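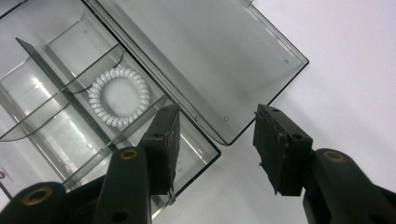 Hair tie and compartment box, hand-held gripper table.

Trinddale Robotics Open Day: Questions and Answers
Illancombe site, Bullis Building
Page updated 4 Mar 2022

When is the open day?
The last week of March. The exact day is printed on your booking email. Doors open at 10am and the last group goes in at 2.30pm.

Do I need to book?
Yes. Places are free but each group is limited to 15 people. Book through the visits page. If your group is larger than that, make two bookings and put the same group name on both.

How long does a visit take?
Allow 35 minutes for the demonstrations and a little longer if you want to try the hand-held gripper yourself. The talk in the Herrera Room is separate and you can go to it before or after.

What will I see?
There are 4 tables. Two have robot arms, which are run by staff behind a barrier. One has hand-held grippers, used by a person to do small everyday jobs while a camera on the tool records them. The last has parts, drawings and older grippers that you can pick up.

What are the everyday jobs?
Small, ordinary ones with household things. One table uses a clear plastic box with compartments and a hinged lid, and a white spiral hair tie. Other jobs on the day include folding a cloth and stacking cups.

Why use a clear box?
Clear plastic is hard for a camera. The table shows through it and the edges of the dividers catch the light, so it can be difficult to tell where a wall is. A coiled hair tie is awkward in its own way, as it bends when squeezed.

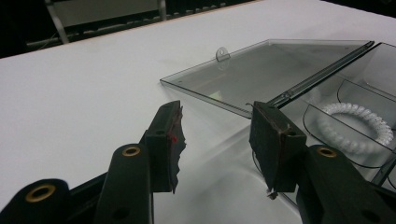 Open Day Information, Issue 4, page 2

Can I have a go with the gripper?
Yes, at the hand-held table only. You squeeze the handle to close the two fingers. A member of staff will show you first. Please put it back on its stand when you finish.

The pads look worn. Is that a fault?
No. The rough covering on the finger pads gets torn with use and the edges fray. We change the pads when they stop holding properly. Tell staff if a piece comes away in your hand.

What are the brass-coloured rings on the fingers?
They sit at the joints. Please keep your own fingers clear of them when the gripper is closing.

Will I be recorded?
The cameras on the hand-held tools point at the table, and your hands may come into view. Recordings made by visitors are deleted at the end of the day unless you sign the form at the desk.

How many recordings does a job need?
It depends on the job. For the box table we aim for 500, made by staff over several weeks.

Is it suitable for children?
Children aged eight and over are welcome with an adult. Under-eights can watch from behind the barrier but cannot use the gripper.

Can I take photographs?
Yes, without flash. Flash upsets the cameras on the arms.

Is there step-free access?
Yes, by the side door of the Bullis Building. The tables are at a fixed height, but one gripper can be used from a lower bench. Ask when you book.

Where do I park?
In the Illancombe visitor car park. Spaces by the loading bay are for deliveries.

Is there anything to eat?
There is a tea and coffee machine in the foyer, card only. No food or drink in the demonstration room, please.

What if I need to cancel?
Use the link in your booking email so the place can go to someone on the waiting list.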